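Plivero Brings Pink-Zip Bags to the Pantry Shelf

10 May 2022 — I've been packing and repacking kitchen drawers for longer than I care to admit, so I'm tickled to share our news: Plivero is adding a clear zip-top bag with a salmon-pink zipper strip to the Biwott range, and it goes on sale today!

We started on this one back in February. My own pantry was the test shelf (sorry, family), and I went through 304 bags of rice, buttons, crayons and half-eaten crackers before I was happy. The old bags had a clear strip and I was forever hunting for the opening, especially with the cupboard light off. The pink is easy to find — you see the edge, you pinch it, you're done.

The bags come in 4 sizes, from snack to sweater, and each box has five spare labels tucked in the lid. I use the big ones for winter hats and the little ones for screws and picture hooks. Rinse them out, hang them over a tap and use them again.

Our friends at Nudent in Skarnent will be first to stock them, with 908 boxes on the shelves this morning, and orders through the Plivero shop ship the same week. Stores that want samples can write to our press desk and I'll pop a few in the mail myself.
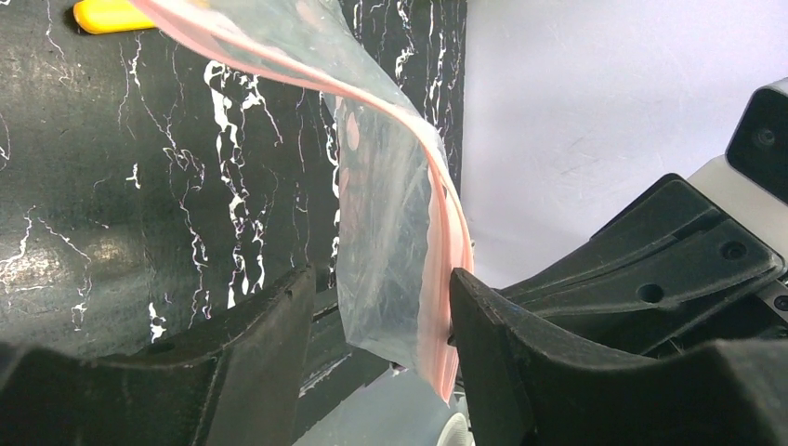 Please do a bread-loaf size next, because my sandwich loaf never fits in anything and I end up cutting it in half. I'd buy two boxes tomorrow.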